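Notebook, September, sourdough and rye trials, second batch

Started at 7 in the morning with the Mollel starter, which Paula Pop had fed the night before and left on the shelf over the radiator, bless her. It had climbed well up the jar and smelled of green apples, a big improvement on the nail-polish smell we had last time. I wanted to see whether the long cold rest really does anything for the rye, or whether I have just been telling everyone so for years.

Weighed 500 grams of flour for each dough, the Gollel rye in one and the Prullach white in the other, same salt, same water. The rye drank its water right away and turned to mortar, as it does. I gave it a spoonful more and felt guilty about it, so I am writing that down. Mirela, if you repeat this, please don't add the spoonful!

I shaped both on the bare table, no flour, because Victor Wanyama swears a little drag helps tighten the skin of the loaf. He may be right about the white. The rye just stuck, and I spent a good while with the scraper and some choice words. Pale wood-grain top:
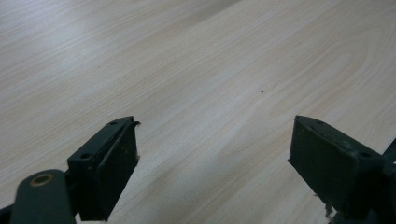
Cold rest and bake

Both doughs went into the fridge for the night, covered with the old tea towels. Kipchumba Nzioka asked if the door had been opened much and I had to admit that it had – I kept going in to look. Next time I will tape a note on it, mostly for myself.

Baked the white first, lid on, then lid off until it was the color of a chestnut. Lovely ear, decent crumb, a bit tight at the bottom. The rye came out low and wide and I was ready to be disappointed, but after 2 days in a paper bag it had turned sweet and almost malty, and Victor Bakilana ate 4 slices standing up. I think the cold rest earns its keep, at least with rye.
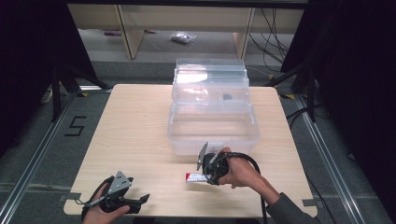

Clear box with the lid up, small red-and-white packet on the table.

Still to do: order more Gollel, ask Paula how warm that shelf gets at night, and try the Flalier pans if they ever come back from the other kitchen.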